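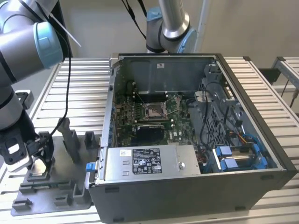
Chapitre 4. Évaluer un kit d'assemblage – le cas Jokix

Monter un PC à la main, tout le monde voit à peu près. Le faire monter par une cellule vendue en kit, autre affaire. Deux bras, une table en profilés alu rainurés, un plateau de pièces collé au boîtier. Le processeur part d'un support carré gris, côté plateau. Le socket, lui, attend au milieu de la carte mère, leviers métalliques relevés ou non selon la notice – à vérifier avant tout achat. Prix, délais : voir section 2.

Le kit Jokix est distribué par Arnside. Offre de base : bras, pinces, plateau, logiciel. Lurndale propose la même chose en location, formation comprise. Lire les deux contrats, ils ne couvre pas les mêmes pannes.

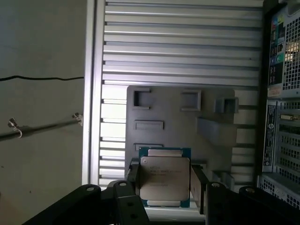
Reste la question de la prise. Serrer un composant par les bords, oui, mais avec quelle force ? La fiche technique donne une valeur maxi, rien sur la répétabilité. Ákos Antal, chez Hutapea, conseille de demander 5 cycles complets devant l'acheteur, sans reprise manuelle. Bon conseil. Noter chaque arrêt, meme bref.

Vocabulaire à retenir : préhenseur, gabarit, reprise, cycle.

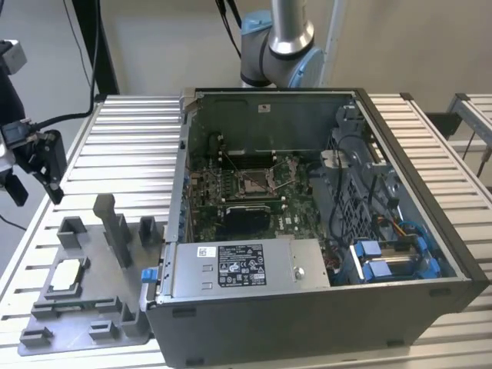
p. 52

4.1 Ce que couvre l'offre

Livraison en mars pour les commandes groupées. Installation en sus. Le gabarit est fourni pour un seul modèle de boîtier – les autres sur devis, donc à chiffrer dès le départ.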